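使いかけの電池を仕分ける:引き出しの底から始める手順

どの家にも、電池の引き出しがあります。うちの場合は台所の上から二段目で、輪ゴムと、何の鍵かわからない鍵と、賞味期限の切れた醤油の小袋が同居しています。リモコンが効かなくなるたびにそこを開け、二本つかみ、入れてみて、だめなら別の二本を試す。だめだった二本は、なぜか引き出しに戻る。こうして電池は増え、使える電池は減っていきます。

このページでは、その引き出しを一度空にして、使えるもの、怪しいもの、捨てるものに分け、以後ふたたび沼に戻らないようにするまでの手順をまとめます。所要時間は25分ほどと言いたいところですが、途中で懐かしい乾電池式の髭剃りが出てきたりするので、夜の9時以降に始めるのはやめておきましょう。

用意するもの

・ふたのない浅い容器をいくつか(菓子の空き箱でかまいません)
・電池チェッカー、またはテスター
・セロハンテープかビニールテープ
・油性ペン
・綿棒と乾いた布
・使い捨ての手袋(液漏れがあった場合)

チェッカーは高いものでなくて大丈夫です。わたしが使っているのはPislowの針式で、針が緑に入れば合格、赤なら不合格、境目なら人間が悩むという仕組みです。悩むのが嫌な方はデジタル表示のものをどうぞ。今度は小数点以下で悩めます。

手順1 家じゅうから集める

引き出しだけで済ませようとすると、翌週に必ず別の場所から出てきます。工具箱、裁縫箱、旅行かばんの内ポケット、防災袋。動かなくなった掛け時計の裏も見てください。入れたまま放置した電池は液漏れの常連です。

白い粉や湿り気のあるものは素手で触らず、手袋をして別の袋に入れます。液が目や皮膚についたら、すぐに水でよく洗ってください。この段落だけは冗談がありません。

手順2 広げて、種類ごとに寄せる

明るくて平らな場所に全部出します。ボタン電池のように転がりやすいものは最後に。床に落ちたボタン電池は、掃除機か、猫か、小さな子どもが先に見つけます。小さい子のいる家では、誤飲を防ぐため、作業中ずっとふた付きの瓶に入れておきましょう。

寄せるときは単三、単四といった大きさで分け、次にアルカリ、マンガン、充電式で分けます。充電式は見た目が普通の電池とよく似ているので、本体の文字を読んでください。「Ni-MH」とあればニッケル水素です。うちではこれを三年ほど、よく切れる乾電池だと思って使っていました。

容器は仕分け先の数だけ奥に並べ、手前は広く空けておくと手が動かしやすくなります。色が違うとなお結構です。同じ色の箱に付箋を貼る方式も試しましたが、付箋は剥がれ、わたしの記憶も同じ頃に剥がれました。

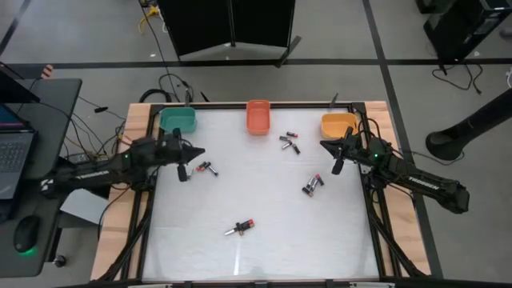 手順3 測る

一本ずつチェッカーに当てます。新品のアルカリ乾電池は1.6ボルト前後、1.3ボルトあたりまで下がったものは、おもちゃのモーターには力不足でも、壁掛け時計ならまだ働くことがあります。ニッケル水素は満充電に近くても1.3から1.4ボルト程度なので、同じ物差しで「弱っている」と判定しないでください。

測り終えたものから箱へ入れます。

・使える:本体に油性ペンで測った月を書く(「11月」だけで十分)
・余生:時計とリモコン専用
・捨てる:次の手順へ

「余生」の箱に情けで入れる本数は、6本までと決めています。決めないと全部入ります。

手順4 端子を絶縁する

捨てる電池は、プラスとマイナスの両端にテープを貼ります。使い切ったつもりの電池にも電気は残っていて、金属や電池同士が触れると発熱や発火の原因になります。ボタン電池は表裏をテープで挟むように。見た目は少々みじめですが、それで正解です。

充電式は一般の乾電池とは別に回収されることが多いので、混ぜないでおきます。膨らんだもの、熱を持ったものは無理に持ち歩かず、自治体の窓口に問い合わせてください。

手順5 出す

乾電池の出し方は自治体ごとに違います。不燃ごみの町もあれば、有害ごみの町、役所の回収箱の町もあります。わたしは引っ越しのたびに覚え直し、覚えた頃に引っ越しています。分別表は冷蔵庫に貼っておくのがいちばんです。

手順6 しまい方を変える

残った電池は、向きをそろえてケースに入れます。うちはTrondholmの仕切り付きケースを2個使い、片方を新品、もう片方を測定済みにしています。湿気の多い場所と日の当たる窓辺は避けてください。冷蔵庫に入れると長持ちするという説は根強いのですが、出したときに結露するのでおすすめしません。

機器に入れるときは、古い電池と新しい電池を混ぜないこと。銘柄や種類も混ぜないこと。片方だけ元気だと、弱いほうに無理がかかって液漏れしやすくなります。

よくあるつまずき

端子に粉がついて機器が動かない場合は、電池を抜き、乾いた綿棒で粉をそっと落とします。緑色に錆びているときは、それだけでは戻らないこともあります。

チェッカーでは合格なのに機器が動かない場合は、まず向きを確かめます。5回に一度はこれです。向きが合っていたら、バネの接触を見てください。

次に測るのは半年後、時計が一斉に遅れはじめる頃です。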